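Kumudini Gunawardena has been an election observer for long enough to have slept in three different schools in Warkavard. She does not work for a party, and she is careful about who pays for her bus tickets. We spoke one evening in June, a few weeks after the district council vote that was first put off and then held with a new voter list.

The list is what she wanted to talk about.

"People ask me about ballot boxes," she said. "They want to know if somebody stuffed a box. I tell them to go and read the list. If your name isn't on it, the box doesn't matter to you."

In Warkavard the old list was drawn up from housing records. Anyone who rented a room without papers was left off, and so were many married women still registered at their parents' address in Zakovari, on the other side of the river. When the list was posted outside the council building, 244 people filed complaints in the first round. Gunawardena read all of them.

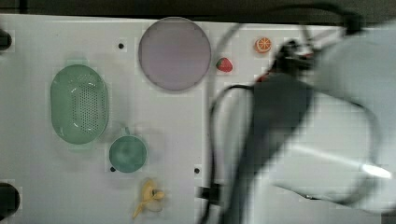
*Photo: Muvis*

"Most were one page, handwritten," she said. "A woman would write, 'I have lived on this street since my first child was born, and my husband is on the list and I am not.' There was no legal language in it. The clerk sent a lot of them back because they didn't cite the right article."

She and a few local teachers started holding evening sessions to help people refile. They used the school in Warkavard until the head teacher was told to stop opening the building after hours, and then they moved to a room above a pharmacy. The deadline was extended once. By the time it closed, 57 of the returned complaints had been accepted, and the rest were still under review when the court postponed the vote.

I asked if she had welcomed the postponement.

"No. I understood it, but I didn't welcome it," she said. "When you stop an election, the people in office stay in office. The mayor of Warkavard got four more months that no one voted for. He signed the water contract in that time."

The water contract was the main subject of the campaign once it started up again. Two slates ran. The larger one, led by the sitting mayor, defended the contract. The smaller one, which everyone calls the Abbasi list after the street where it first met, wanted it put out to bid again. Gunawardena will not say which she thought had the better argument.

She will talk about how the candidates were presented. On the first posters for the mayor's slate, the men had photographs and the women had only their names. After complaints, a second set was printed with photographs for everyone — smaller ones for the women.

"The slate told me it was a printing matter," she said. "I wrote that down as their answer."

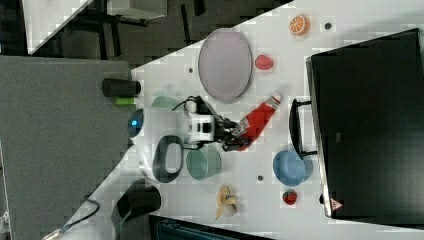
Turnout was the other thing she had been watching. Warkavard has two polling places, and the one near the river serves the poorer half of town. In the previous election it ran out of ballots by mid-afternoon. This time the election office sent it 1000, with another 300 held back in a locked room at the council building. The extra ballots were needed, and they arrived a little after 4 p.m.

"There was a line, and the line waited," she said. "I talked to people in it. Some of them had been turned away the last time and they had come back anyway."

Her team had observers at both places from opening until the count was signed. They noted a campaign worker standing too close to the door, a missing seal that was found and logged, and an argument over whether a man could help his mother mark her ballot. He was allowed to. Her report describes the day as orderly and the list as "not yet adequate."

The mayor's slate kept its majority by one seat. The Abbasi list has asked for the water contract to be the first item when the new council sits, and the mayor has not answered in public.

Gunawardena is going to Zakovari next, where the vote is still to come and the list has the opposite problem. It has too many names on it, including the women who moved across the river years ago and a good number of people who have died.

"I've asked for a copy on paper," she said. "They offered to let me look at it on a screen in the office for an hour. So we are still discussing that."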